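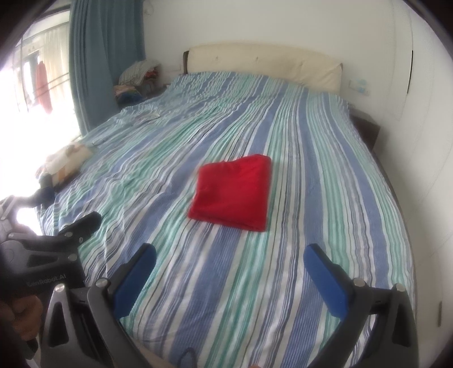
Striped sheet on, red cloth folded, blanket rolled up by the headboard. Clothes stacked on the bedside stand.

BEDROOM CORNER: fold first, smooth later

Quick one this month, the August issue is already over length and I still have the swap page to lay out.

Lots of you wrote in about laundry ending up on the bed and staying there til bedtime. Same at my place. So, the bed as a folding table. It's the biggest flat thing most of us own and it's the right height for your back, more or less.

What works for me:

Sheet goes on first, wrinkles and all. Don't fuss with it yet. You'll be leaning and kneeling on it anyway.

Small stuff next. Square cloths, hand towels, scarves. In half, in half again, thumb along the crease, put it down flat. A bright one on stripes is easy to find again, a blue one on blue stripes is not (ask me how I know).

Clothes go straight off the bed and onto the bedside stand as they get done. One stack. If it leans, make it 2.

Blanket: roll, don't fold. Park it up at the headboard end, out of the way. Ertuğrul Gökçe from the Pallon building sent that tip in and it's a good one, he says a rolled blanket keeps its shape even if the cat gets on it.

Then pillows. Then go back and pull the sheet tight from the foot, both corners, and run your forearm up the middle. Takes 3 minutes. Longer if its a flat sheet and not fitted.

On cream headboards, since two people asked about marks. Vacuum with the brush end, then a barely damp white cloth, dab and don't rub. Try a spot at the back first. Colored cloths can bleed so keep the red ones for the kitchen.

Spare bedding: the shelf at the Narness laundry room is full again!! Please take a set if you need one. Doubles mostly, a few odd pillowcases, florals, nothing matching. No more drop offs until the shelf is down to half please.

Next issue is closets. Send me your before and afters, short is fine. Leave notes in the box outside 468 or catch me by the dryers, mornings are best, before 10.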